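Pre-opening safety checklist: open day, hand-held gripper demonstration
Site: Wirkora demonstration room, Calosgate
Inspection date: Jan 30, 2019
Checked against: Wirkora visitor event sheet, version 3
Result: may open to visitors once items 2.3, 4.2 and 5.4 are closed

The comments are meant to be read by whoever is on duty on the day, so they say what was found and what is still to do. Items marked OK need no action. Items marked ACTION must be signed off before the doors open. Items marked WATCH can stay as they are but need checking again between groups.

1. Access and way out

1.1 Main entrance clear, door opens fully. OK.
1.2 Second exit unlocked and usable without a key. OK. The key is kept on the hook in the office and should not go home in anyone's pocket again.
1.3 Exit signs lit. OK. One took a few seconds to come on when tested. Reported to the building office.
1.4 Corridor free of stored items. OK at the time of the check. The Requena delivery crates were in the corridor in the morning and had been moved by midday. They must not go back there.
1.5 Step-free route for wheelchair users. OK. The route comes in through the goods door, and the ramp has a limit of 200 kg. The limit is painted on the side of the ramp, where it is hard to read. Put a card at eye height.

2. Visitor numbers and flow

2.1 Places booked: 568 across the whole open day. The morning slots are full.
2.2 Room limit: 42 people including staff. OK, provided the person on the door keeps to it. Last March the room went over the limit at lunchtime because two school groups came in together. School groups now have their own slots.
2.3 Floor tape marking the visitor line. ACTION. The tape has lifted at one corner and is a trip hazard. Replace the whole length, don't patch it.
2.4 Waiting area outside the room. OK. Seats are available. Leaflets have been printed, more than 2,000 of them, and the boxes should go under the reception desk and not beside it.
2.5 Prams and large bags. WATCH. There is space for a few by reception. Staff should offer this at the door, before people have gone in.

3. Electrical

3.1 Portable appliance labels in date. OK for everything on the demonstration side. One extension lead from the office had no label and was taken out of use.
3.2 Sockets not overloaded. OK. The chargers have a lead of their own.
3.3 Cables off the walking routes. OK. Covers are fitted where the lead crosses from the wall to the demonstration table.
3.4 Chargers. WATCH. Charge on the metal tray only, and only with a member of staff in the room. Nothing is to be left charging over lunch.
3.5 Emergency stop on the Pesta arm. OK. Pressed three times, and the arm stopped each time. The reset needs the key, held by the demonstrator.

4. Hand-held grippers

Visitors may hold these, so this section was done slowly and with the grippers switched off first. The arm itself stays behind the barrier and is only run by staff.

4.1 Casing free of cracks and sharp edges. OK. Run a finger along the joins at the start of each session, as the casings do get knocked against the table.
4.2 Pinch points explained to visitors. ACTION. The talk covers this, but the printed card doesn't. Add one line to the card: keep your other hand away from the moving part. The line should be in large type.
4.3 Marker boards firmly fixed. OK. They were pulled gently and did not shift. If one comes loose, take that gripper out of the session. Tape is not an acceptable repair.
4.4 Weight. OK for adults. Children under ten should hold the gripper with both hands and with an adult beside them.
4.5 Cleaning between users. WATCH. Wipes are on the table. The grips were being wiped but the padded parts were often missed.
4.6 View from the gripper camera shown to visitors. OK. Staff should tell people before they pick a gripper up that the camera is on, and that their faces may show on the screen. Anyone who would prefer not to be seen can still watch from the visitor line.
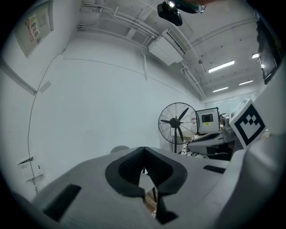 4.7 Space to move with a gripper in hand. OK with one visitor at a time. With two, elbows start to meet. Keep to one, even when the queue is long.

5. Room and fittings

5.1 Lighting. OK. All the ceiling lights stay on during the demonstration. Don't dim them for the slides, as the marker tracking becomes unreliable and people can't see where they are putting their feet.
5.2 Projector bracket. OK. Looked at from the steps, no movement in the fixings.
5.3 Air conditioning. OK. Set it going half an hour before the first group — the room warms up quickly once it is full.
5.4 Pedestal fan. ACTION. The guard is sound, but the fan stands too near the path a visitor takes with the gripper. Move it back towards the wall and keep it switched off while visitors are in.
5.5 Fabric items used for the folding task. OK on the table. Pick up anything that falls straight away.
5.6 Noise. OK. Normal talking can be heard over the arm when it is running.

6. Staff and first aid

6.1 Door, demonstrator and second demonstrator named on the rota for every slot. OK, except the last slot, which has only one demonstrator. If a second can't be found, the arm is not to be run in that slot and the grippers alone will be shown.
6.2 First aid box. OK. Plasters were low and have been topped up.
6.3 Fire briefing given to all helpers. WATCH. Those joining from Requena on the day will need it before they start.
6.4 Accident book. OK. Moved to reception so that it can be found.

Re-check of the three ACTION items to be done on the morning of the open day, before the first group is let in. Write the time and initials beside each one and leave the sheet at reception.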